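Folding day, again
August 25, 2026

I have a confession about laundry. I don't mind washing it, I even like hanging it out (that smell!), but the folding sits there until I run out of clean things. So back in April I told myself I'd fold one piece at a time on a big clear table – no pile, no sofa, no TV.

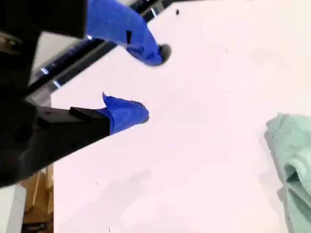

The white table makes a huge difference, by the way. On my old patterned bedspread I could never tell where a corner had gone, and I'd give up and roll everything into a ball. My friend Nokuthula Van Wyk still rolls hers and says it's fine.
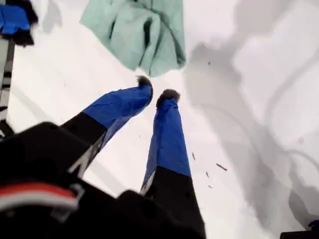
Mint green on white, all crumpled.

Soft, floppy fabric is my nemesis. You pull one side straight and the other side bunches up again! What works for me is shaking it out first, laying it down, and smoothing from the middle with flat hands. 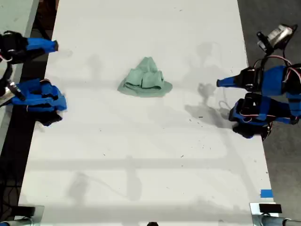 Then I fold the sides in before I even think about the length. I used to do it the other way and got a lumpy end every time. It takes me 3 tries on a bad day and I've made peace with that.

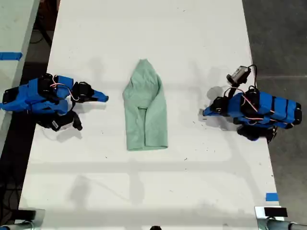 A little wrinkle here and there doesn't bother me, it's all going in a drawer anyway. Next up are the fitted sheets, and I'm putting those off until after lunch.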